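Ticket 59 - Projet étudiant Kalalum, cellule de poussée
Ouvert par : Sơn Ung
Priorité : normale
État : en attente d'essai

Symptôme
Dérive latérale de l'outil pendant la poussée des blocs. Écart relevé en fin de course : 4 mm, toujours du même côté. Le script Quan ne renvoie aucune erreur.

Configuration
Doigt unique monté dans le collier noir. Planche en érable sur table perforée. Contrôleur Reltel, vitesse limitée à 300 mm/s pour les séances de TP.

Vérifications
- Serrage du collier repris au couple : sans effet.
- Repère pièce réappris sur trois points : écart inchangé.
- Fichier d'outil comparé à la sauvegarde de novembre : longueur du doigt différente de 11 mm. L'ancien doigt est resté déclaré.

29/07/2026 - Valeur corrigée dans Kamden, contrôleur redémarré. Contrôle de hauteur à refaire avant toute poussée, pointe au-dessus de la planche.
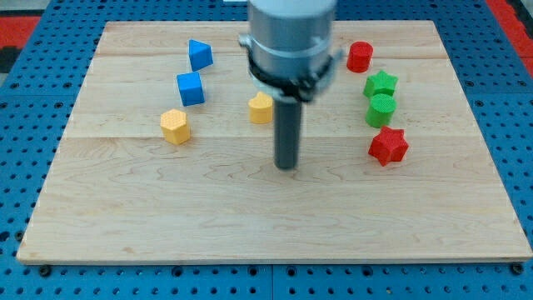
Fig. 1 - Doigt au-dessus de la planche, blocs de part et d'autre.

Reste à faire
Relancer la séquence complète à vitesse réduite, étoiles comprises - elles pivotent plus que les cylindres au contact. Joindre le journal Quan au ticket avant clôture.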